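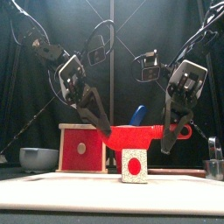
Dastby opens two-arm teaching cell to outside users
14 shares | 3 comments

Dastby has begun taking bookings for a two-arm cell in which operators teach tasks by remote control. Software from Fasix logs joint positions and gripper commands during each demonstration. The first task set contains 165 demonstrations. 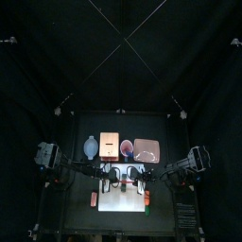 Does the operator have to write code?
Operators move a pair of leader arms by hand, and the software records the motion.

Failed attempts are kept and labeled. Dastby plans to reach 1,000 demonstrations by February.

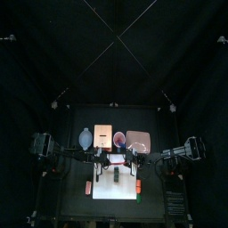 Bavoson will train the control policy on the recordings. Object placement is varied between sets. A layout with a green block upright on a white sheet and other items in a row behind it leaves both grippers a clear approach.

Comments (3)

gearlash55: Is force logged too, or position only?

tmill: Position only, per the Fasix spec sheet.

lowbay: What does an hour of cell time cost?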